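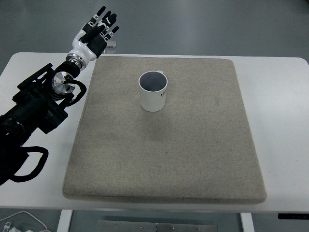 White cup on the mat, left of centre, November.

Cup notes, carrying on from the last page. I have gone right off the patterned ones and right on to plain white! The straight-sided cylinder is such a pleasure to work with after all those handles and tapers. It stands up properly, it gives you one clean outline from any side, and there is no pattern to argue over when two of us compare notes.

Branum can do this shape in packs of 20, Selton only by the full carton of 3,000, which would see us all into retirement. Branum it is. I've asked them for one more pack before the end of the month, same white, same height, and please not the ones with the fluted rim they slipped in last time.

Table layout: the mat stays. I tried a morning without it at the other bench and hated it, everything slid and I lost my reference corners. With the mat down I can put a cup back near enough where it was and get on with the next one. Starting place for this set is the upper half of the mat, a bit left of the middle. I want to do the whole of this set from there before moving to the right, so if you use the table after me please don't shift the mat, even to wipe under it. Wipe round it.

Running total in the Dekeline log is 367 placings with the old cups. Target for the white ones is 2,000, and I think we'll get there sooner than planned, because resetting one plain cup is so much quicker than sorting out the old mixed set. I'm really looking forward to seeing the two lots side by side.

Still to do:
- number the cups underneath, pencil only
- new page in the log for white, don't carry on under the old heading
- try the Dmytriv cups, which are shorter and a touch heavier in the base. Nearly 20 left in the cupboard, bottom shelf
- find out whether the cream ones count as white (I say no)

4.15 pm. Kettle, then another go from the same spot.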